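Kimaro two-arm kit – eight months in a school robotics club

Our after-school club bought the Kimaro back in May and I've been meaning to write this up ever since. It cost us 1,300 with the second arm, which was a big chunk of our budget, and I did wonder if we'd been daft. We hadn't! The students argue over whose turn it is, and that's as good a recommendation as I can give.

Setting up is fiddly (keep your hex keys handy) and the manual is thin, but once it's going the arms are lovely to program. Our current project is a simple one on paper – pick up a building brick and put it in a tray, using a taped grid on kraft paper to talk about positions. Darragh Conneely's group plan their moves square by square, and they've got much better at writing things down.
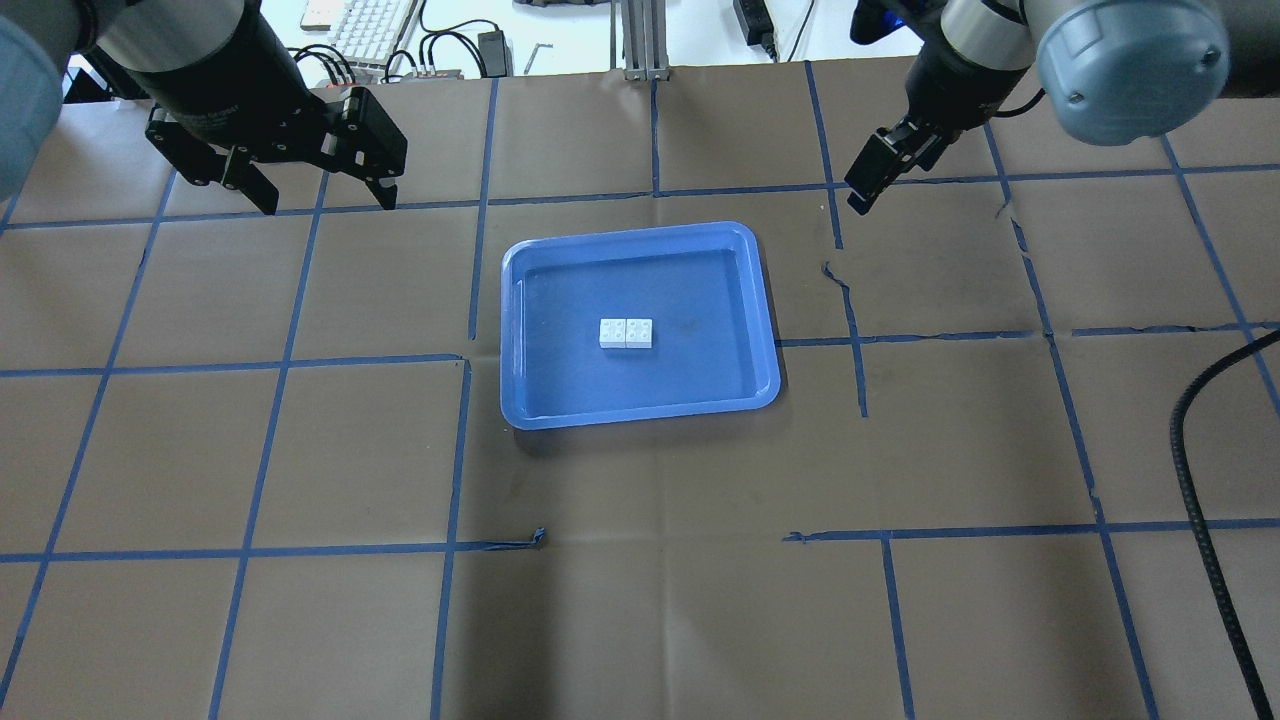
Catríona Heffernan, who tried the same kit with her own club, reckons I'm being too kind about the software, and says her lot lost two whole sessions to an update. Fair enough, we had a bad evening with that as well. She'd also start with one arm at 800 and add the other later, and I can see the sense in it.

My own grumble is the cables, which are thick and always want to be where you're working. Four stars from me, and we're entering the Domville challenge with it.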